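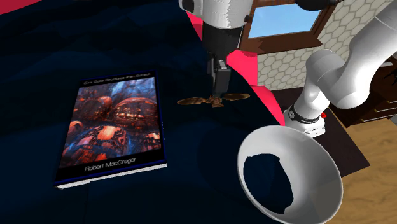
Collado Table Cloth, Navy
Item no. 936
By Handuretti

A plain, heavy cloth for desks, side tables and dining tables. The Collado is woven from cotton in a tight flat weave and dyed dark navy before weaving, so the color is the same on both faces. Hems are double turned and stitched with matching thread. There is no print, border or fringe.

Details
Material: 100% cotton
Weight: 290 grams per square meter
Sizes: 67 inches square, or 67 x 108 inches
Colors: navy, oatmeal, brick
Finish: prewashed, no stain coating

Sizing
Measure the table top and add the drop you want on each side, twice. A 67 inch square on a 47 inch table hangs 10 inches all around. For a desk pushed against a wall, most people let the extra fall at the front. We can hem to order for an added charge. Cut pieces can't be returned.

Care
Machine wash cold with dark colors. Tumble dry low or hang. Iron on the back while slightly damp. The first two washes may release a little dye, so keep it away from whites. Do not bleach.

Shipping
Orders leave our Sillport warehouse in two to three working days. Oatmeal in the long size is on back order until the end of December.

Customer review
"Bought the square one for my writing desk. Thick enough that it stays put without clips. It does pick up lint, and I go over it with a roller once a week. Hem is straight."
Soledad Bustamante, 06/12/2020

Goes with
Orunari napkins, set of four
Collado runner, navy
Felt table pad, cut to size

Questions about hemming: ask for Angus Ritchie at the Sillport shop, extension 800.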